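Bosman adds two-armed station to brake pad returns line

May 20, 2026

Bosman has moved part of its returns sorting to a two-armed robot station, and the staff who used to do the job by hand have been given inspection work instead. The parts distributor receives brake pads, brackets and other small items back from repair shops, and until January all of them were sorted by people on their feet.

The station was set up by Prumon. It picks parts off a mat and puts them into metal trays. Five employees worked the old sorting bench. All five are still with the company and now check pads for wear and damage, a job that comes with a chair and a higher pay grade.
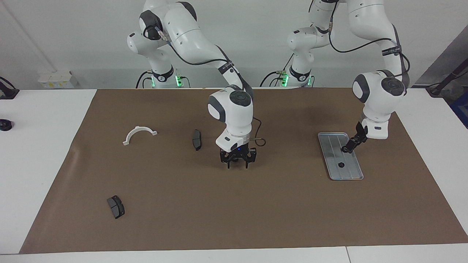

Sem Verstraete, who runs the returns floor, said the change took some getting used to. "People had their own rhythm at the bench. Now they wait on the trays, and some days the trays are slow."

A shift currently handles 204 parts. Bosman wants to reach 300 before it decides on a second station. Workers have asked for rotating shifts between inspection and tending the arms, and talks on that are still open.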